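Home | About us | Research | News and interviews | Vacancies | Contact

In conversation: Lutfa Jayawardena on the software behind two-armed handling

Lutfa Jayawardena leads the planning and control software group at the Skarnstead Institute. Her team of seven maintains Callis, the motion planner used on all of the Institute's two-armed stations, and Alel, the tool with which recorded runs are replayed and checked. She spoke to the newsletter on a Monday afternoon in April, shortly after the second release of Callis had been put into daily use.

Asked what had changed in the new release, Ms Jayawardena began with the handling of contact. The earlier planner treated each arm as a separate problem and joined the two results at the end. "That is acceptable when the arms work at opposite ends of the table," she said. "Once both grippers have hold of the same object, the arms form a closed loop, and a small error in one becomes a force in the other. We used to see the motors pulling against each other with no gain to the task."

Callis now plans for both arms together whenever an object is shared. The control layer below it was rewritten at the same time, so that one arm leads and the other gives way within set limits. Which arm leads is decided afresh at each stage of a task. Ms Jayawardena described this as the part of the work that had taken longest, and the part on which opinion within the group had been most divided.

Padlocks have become a regular subject at the stations. The body offers flat sides to hold, but the shackle is narrow, curved and shiny, and all three properties cause difficulty for the perception software. "A polished bend reflects whatever is near it, including the gripper itself," she said. "The depth estimate on the shackle is often poor just at the moment when we need it most."

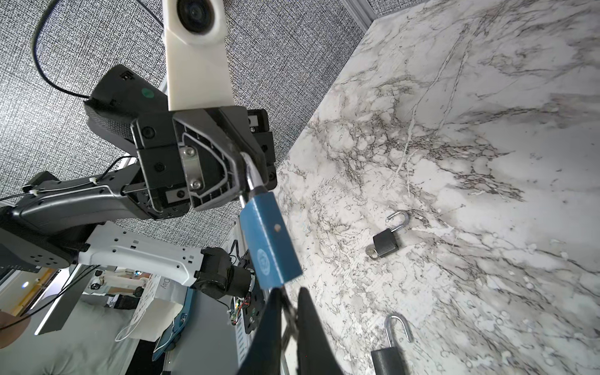
A blue padlock held at the right gripper, with its shackle at the gripper of the other arm. Two black padlocks stand open on the table.

The answer adopted by the group was to rely less on any one view. Estimates from the cameras on both arms are merged, and a view in which the fingers hide much of the object is given a lower weight. Ms Jayawardena noted that the tabletop pattern had also played a part. Veined surfaces had produced false edges in the older detector, and the training set was extended to include more of them.

Much of the conversation concerned tooling. Alel was first written by her colleague Vlachou as a simple log viewer. It now lines up camera images, joint positions and planner decisions on a single time axis, and allows an engineer to rerun the planner from any point with altered settings. The regression suite holds 280 recorded runs, and no change to Callis is accepted until it has been tested against all of them. A full pass takes 97 minutes.

"People ask for a shorter suite, and I understand why," she said. "I have so far declined. Some 127 of those runs were added after a fault that we had failed to foresee, and I should not like to meet those faults a second time."

On the question of learned policies, her position was measured. The group uses a learned model to propose grasps, while checks on speed, force and joint limits remain in conventional code which can be read and reviewed. She expects the learned part to grow - the grasp model has already replaced a large body of hand-written rules - but sees no present case for moving the checks.

Work planned for the coming months includes better recovery when an object slips during a handover. At present Callis stops both arms and asks for an operator. The intention is that it should first look again, form a new estimate of the object's position and continue if the estimate is sound. The Alel replay format will also be documented in full, so that other groups at Skarnstead may write their own tools for it.

We use cookies to help us understand how this site is used. Accept | Manage settings

Contact the newsletter office | Copyright Skarnstead Institute | Back to top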